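Imska Dome Push Button, Red, Boxed Base

Sold by Zurnance

Item group: Buttons and switches / Tabletop
Sold as: single unit
Cable: ordered separately

The Imska is a large tabletop push button with a red dome and a white plastic base. It is made for people who want one big control that can be found without looking for it. Most of ours go to quiz nights, classrooms, escape rooms and front counters. We also sell a fair number to people building their own games at home.

The dome is the part you press. It accepts a push from any side, so you do not have to hit it dead center. Inside is a momentary switch, normally open, which closes while the dome is held down and opens again on release. It does not latch. If you need a button that stays down until it is twisted or pulled, look at the Likham range instead.

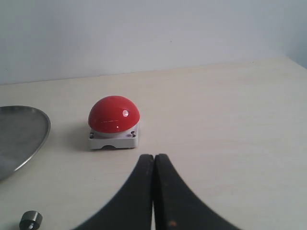

The base is square with slightly rounded corners and is a little wider than the dome. A small arched notch at the bottom edge of the front face leaves room for a cable, so the unit can sit flat on a table. Many customers turn the button so the notch faces away from the player. The switch works the same in any direction.

Opening the base

Disconnect the cable first. Take out the metal screws and lift the top. Keep the screws in a dish, as they are short and roll easily. The switch has 2 terminals and either wire can go to either one. Leave some slack inside before closing up, and check that the wire is not pinched under the edge of the housing. Tighten the screws by hand. A power driver will strip the plastic.

Fixing it down

For light use the button can stand loose on the table. For game use we suggest double-sided tape or hook-and-loop strips under the base. Do not drill through the top of the housing. If the button is going on a painted surface, test the tape somewhere out of sight first.

Cleaning

Wipe the dome and base with a soft damp cloth. A drop of dish soap is fine. Do not use solvents or scouring pads on the dome, which is glossy and will show scratches. Keep water away from the cable notch.

Not for safety use

The Imska is not an emergency stop and must not be wired as one. It has no latching action and no safety rating. It is for low-voltage signal circuits only and must never be connected to household current.

Ordering

Single buttons ship from stock. Orders of 200 or more are packed in trade cartons, and the lower price applies from 1000. For a mixed order with Abubakar cables or Likham switches, list everything in one message so it can be sent together. Trade orders are handled by Zulkifli Sumampouw. Please give the delivery address and the cable length you want.

Returns

Unused buttons can be returned in their original box. We cannot take back a unit once the base has been opened and wired, unless the switch is faulty. If it is, tell us which terminals you used and what it was connected to.

Stock at 01/01/2022: 198 units

Related items
Abubakar two-wire cable
Likham latching switch
Imska replacement screws, pack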